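Ticket 3085 - Chore arm: drawer and knob tasks, will it do a shift unattended?
Project: Tudose bench
Raised by: Ingeborg Kuhlmann
Status: open
Priority: normal

Iketti wants a yes or no on whether the arm can put small things away in a drawer without someone at the bench. The demo last January went well, but the log since then has a lot of stops in it. I went back through the stops first, then the bench. 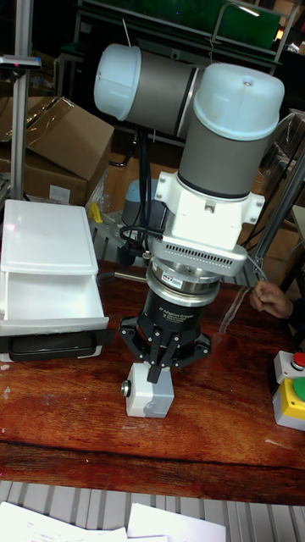 Most of the stops in the log are grip faults. The planner calls a grasp good when the fingers stop closing, and it doesn't check what they closed on. With the little white box that matters, as there's a round metal knob sticking out of one side and the fingers can land on it if the box is turned the wrong way. The open drawer is right beside the gripper too, so a bad approach hits the handle before the force limit trips. I've raised the approach height by 30 mm in the Zisik config. Please don't put it back without a note in here.

Update, 10:40
Ran the knob routine with the new height. Error 1107 came up again on the way down, same as in the old log. Restarted the controller, cleared it, and it came back on the third go. Checked the sensor zero and it had drifted. Re-zeroed with the gripper hanging free and the error hasn't returned so far.

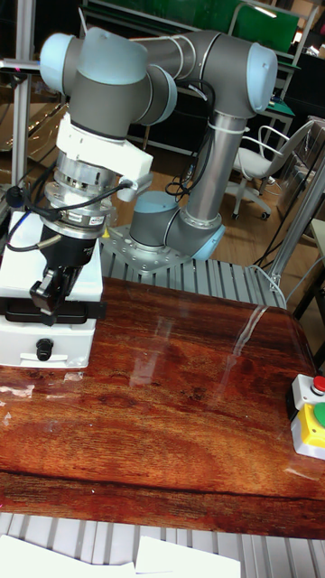 Gripper over the white device, black knob on the front face.

Knobs are still the weak spot. A person feels the click and stops turning. Our routine turns to a set angle and hopes. Cokar says their next release handles this, but I haven't seen it run and wouldn't plan around it.

Update, 14:15
Moved on to picking out of the tray.

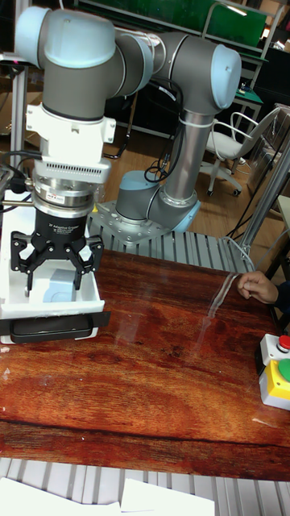 Cokar Bench Notes, Issue 3

Small block in the white tray, fingers opened wide. The wide opening needs clearance from the tray walls, so I've set a keep-out margin along each side. Anything pushed hard into a corner should be skipped and flagged for a person.

Answer for Iketti: tidying known items from known spots, yes, with someone within reach of the stop button. Unattended, no. Mixed household clutter, not yet - roughly a year off at the rate we close these tickets.

Left to do: log finger width at each grasp, repeat the knob run from a cold start.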